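Posted May 1, 2023
By the author

Print this post | E-mail this post

Teaching by Squeezing

I have folded 708 things since I took this job. I know the number because the upload page tells me, in large friendly digits, every time I finish a batch. It does not tell me how many of them were folded well. For that there is a second page, and I try to visit it less.

The job, for those who missed the last post, is showing a robot how to fold laundry. The robot lives in a lab in Pastthorpe and I have met it exactly once. It was switched off. We did not have much to say to each other. What I do is put a gripper in each hand, the kind with a camera on the body and two soft fingers on the end, and fold things at home while the cameras record what the fingers are up to. The recordings go off to the project, which is called Janus, and some weeks later a new version of the robot gets to have opinions about towels.

Before this I did the other kind of teaching, the remote control kind. You sit in a chair, you hold two small arms, and two large arms across the room copy you with a tiny delay. I was bad at it. Something about the delay made me fold like a person reading instructions over the phone. Every time I wanted to check whether I had hold of one layer or two, I had to lean around a monitor and squint. On my best afternoon I got through 96 washcloths and came home with a shoulder that clicked. The hand-held grippers are quicker and you can wear slippers.

They are still nothing like hands. I had no idea how much of folding is done by the fingers that aren't pinching. The pinky smooths. The side of the palm sweeps. The whole forearm gets involved with a bedsheet, and sometimes the chin. Take all that away and leave a person with two lobster claws, and you find out that a pillowcase is a serious piece of engineering. My first week I dropped nearly everything. I would get a corner up, feel very pleased, move the other claw in for the second corner, and drag the first one right back out of my own grip.

The guide we were sent is from Orkura, who make the grippers, and it is a good guide if you already know how to do it. "Approach the garment at a natural speed." I have never approached a garment at a natural speed in my life. I either throw it over a chair or I am being watched. The guide also wants each attempt to be one smooth take, with no hovering while you think. If you hover, the robot learns to hover. There was apparently an early version that stopped over every sock for two full seconds, like a man at a buffet, and everybody on the project knows which of us it got that from. I have offered to redo those.

Mistakes are another matter. You'd think they would want perfect folds only, and for a while that's what I sent, throwing out any take where I fumbled. Then a note came around asking us to please leave the fumbles in, provided we fixed them. A robot that has only ever seen things go right has no idea what to do when a corner slips. So now I fumble with a clear conscience. I am told my recoveries are very instructive. I have decided to take that as praise.

Surfaces matter more than I would have guessed. A bare table is easy on the fingers and terrible for the cloth, which skates off in front of you. A bed has some give, so you can press down and get a fingertip under an edge. It's also harder on the software, and that suits the people in the lab fine, because real houses have beds in them and the beds have things on them.

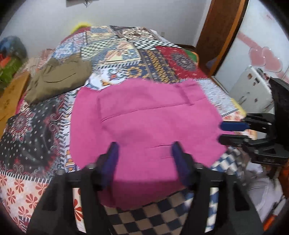
Flat squares are what I go back to whenever a batch of shirts has gone badly. There's no sleeve to lose, no inside or outside, and the whole thing is decided in the first second by where you put your fingers down. The pink one is my favorite for this, mainly because even I can find it on that quilt, where checkerboard, mandalas, sunflowers and zigzags are all competing for attention. I start with both blue pads of one gripper on the near edge and the other gripper waiting by the right-hand side, and I try very hard not to think about the buffet man. If the cloth has a wrinkle or two in it I leave them. Laundry does not come pre-ironed, and the robot may as well hear it from me.

The next target is 300 more by the end of May, this time with fitted sheets in the mix. I wrote back to ask whether this was a typo. It was not. I have never once folded a fitted sheet with my own ten fingers, in the sense of the word "folded" that other people would accept. I roll them up and shut the closet door on them. If Janus ends up with a robot that does the same thing, a little sulkily, at a natural speed, I would ask the readers of this blog to keep what they know to themselves.

I did stop in at Caputo on the way back from dropping off the memory cards and bought one to practice on. It is still in the packaging, where it is folded beautifully. I have been studying it through the plastic.

Contact | Copyright 2023, all rights reserved | Back to top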